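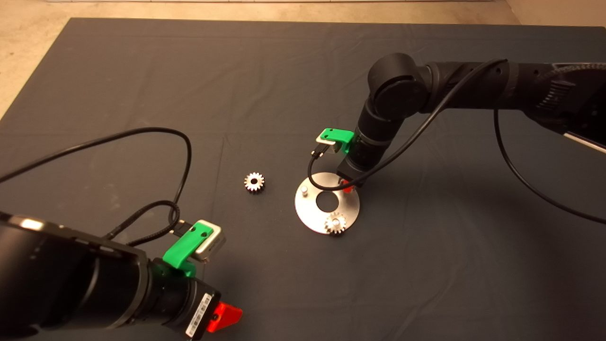 A round metal plate on a dark gray cloth.

Home News Food Garden Letters Archive

September
By Woo-jin Seo
19 shares 2 comments

Metal plates for the shared lunch

Many of you have asked me what happened with the paper plates at the Stemidow shared lunch. I promised to write a longer answer, and I will try to include also the things which did not go so well.

Last year we used 3949 paper plates. I know the number because I had to add the receipts for the yearly budget, and I added them again when I saw the result. It was more than I expected for a lunch that fits in one room. People take one plate for rice, another one for the side dishes, and then a third one under the first because the first has become soft.

We looked first at ceramic. Mrs. Jang offered us a set from her restaurant before it closed, and they are very beautiful plates, white with a thin blue line. But they are heavy. I carried one box from the ground floor to the kitchen and I had to rest on the stairs. Also our floor is tile, and a plate which falls there does not survive. Mrs. Jang agreed that her plates should stay for the New Year meal, when everybody sits and nobody is walking with soup.

Then we tried hard plastic. They were cheap and the children liked the colors. After kimchi stew they were all one color. I washed them with baking soda, with lemon, and I put them in the sun for an afternoon, as my aunt told me to do. The lemon helped a little.

So now we have stainless steel. We bought them from Taseo, the kitchen supply shop behind the bus station, where they sell by weight if you take the older stock. The owner let us borrow two of them first, and I ate from them at home for a week. My opinion after the week was that the plate with the higher edge is better. With the flat one, the sauce travels.

Some practical points, for those who come regularly:

Hot food makes the plate hot. Please hold it at the edge, and for small children put a folded cloth under it. We have dark cloths in the second drawer, and you can use as many as you want.

The plates are noisy when they are stacked. I did not think about this before buying. If you help with the dishes, please put them in the rack one by one, at least while people are still talking in the next room. The rack is new and it stands to the left of the sink.

Do not use steel wool. It makes small scratches, and the plate looks old very soon. A soft sponge is enough, and if rice has dried on it, leave it in warm water for ten minutes. For white spots from our hard water, wipe with a little vinegar and then dry it with a towel.

No metal plates in the microwave, please. If you bring food that needs to be heated, use one of the glass bowls and move the food afterward. I put a note on the microwave door, but the steam takes the note off, so I repeat it here.

Some people told me that food tastes different from metal. I cannot say they are wrong. For me it brings back the school lunch of my childhood, the tray with its places for rice and soup, and I find I eat faster. My neighbor says that everything on a steel plate looks like a hospital meal to her. She brings her own bowl from home now, and this is also a good solution. You can keep yours on the lower shelf if you write your name under it.

The paper plates that were left we gave to the Tatance garden group for their seedling sale. They write the plant names on them and cut them in pieces, so they will be used for a long time.

I have still one question for readers. We need cups. The paper cups are now the largest part of the garbage bag, and steel cups are not pleasant with hot tea. If you have experience with cups that are light, do not break easily and can be stacked, please write to me or tell me at the lunch. I am usually in the kitchen from 11 a.m., and the side door is open.

Previous Next Back to top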